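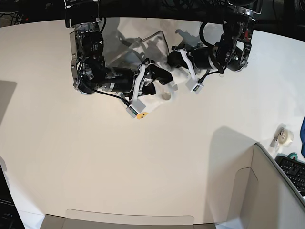

Chapter 4
Folding and Storing Knit Shirts

A T-shirt is often the first thing people learn to fold, and it is harder than a towel. The knit stretches, the sleeves slide out of line, and a crease left in the cloth will still be there in the morning. This chapter covers laying the shirt out, the lengthwise fold, and the final fold for a drawer or shelf.

Start with a clear, smooth table. A shirt that has been bunched up has to be opened before it can be folded.
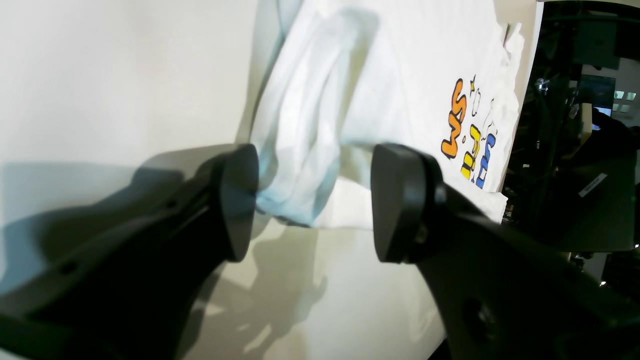 Find the hem first, then the two shoulders. Pull gently, and work along the seams where you can. Pulling hard in the middle of a panel will leave the knit out of shape. 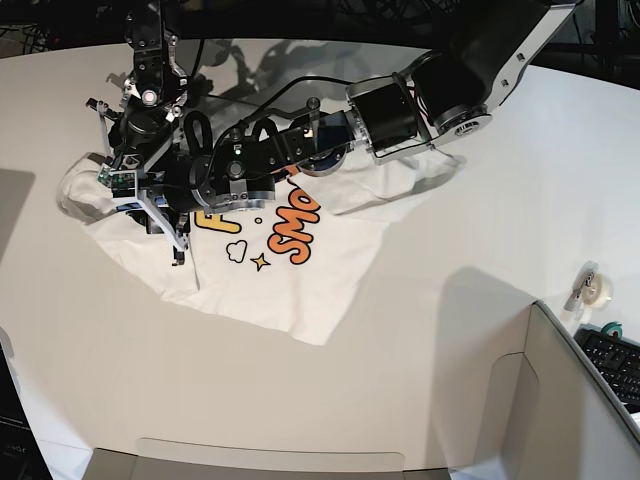
Photo: Min-kyu Heo

White cotton shows every wrinkle, so it is good cloth to practice on. Smooth from the center toward the sleeves with a flat hand.

For the lengthwise fold, lay the shirt sideways and hold it at both ends. Bring one long side over and keep the crease straight from end to end.
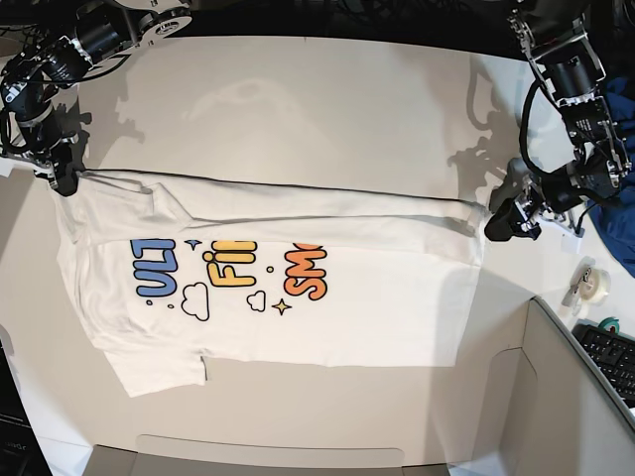 Page last changed: Apr 15, 2018

Printed shirts need some extra care. A sharp crease through a thick print can crack it in time, so move the fold to plain cloth if the design allows. Section 4.2 compares the drawer fold with the shelf fold. Section 4.3, by Zoila Cáceres, deals with long sleeves.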